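Hemming and Alterations at Gisia: Your Questions

We get a lot of the same questions at the counter, so we've gathered them up for you, and please do call if yours isn't among them!

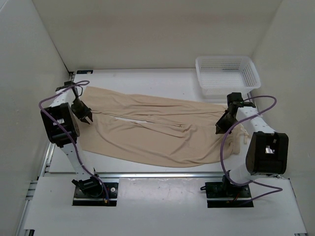

How long does a hem take?
Usually 14 days, though February was awfully busy and we ran a little over (thank you all for being so patient with us).

Should I wash my pants first?
Yes, please, and dry them the way you always do at home. Cotton can shrink quite a bit the first time, and we'd hate for you to end up with bare ankles.

Do I need to bring shoes?
It really does help. Bring the pair you wear most, and if you switch between flats and heels, bring both and we'll talk it over.

Can you let a hem down?
Often we can, if there's enough fabric folded inside. The old crease may still show a bit.

Where do I pick up?
At our Virkholm counter, with your ticket.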